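Speaker notes, open day, Birneck site

Slide 3. Welcome visitors on behalf of Birneck and our partners at Sellivby. State the order of the visit: briefing first, then the kitchen station, with questions at the end.

Slide 4. The system has two arms and two jointed hands. Today's task concerns dishes at a household sink. Pause here — visitors usually wish to look before they listen.

Slide 5. The Eltley trials recorded 431 attempts with plates. Do not quote a success rate; the review is still open.

Slide 6. Invite questions. Ask guests to stay behind the line while the arms are powered. 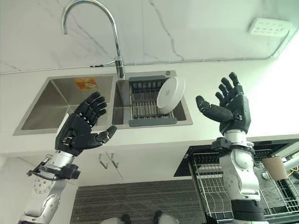
Parsa asked whether glasses would be tried as well as plates, and whether the January visit could allow more time for that.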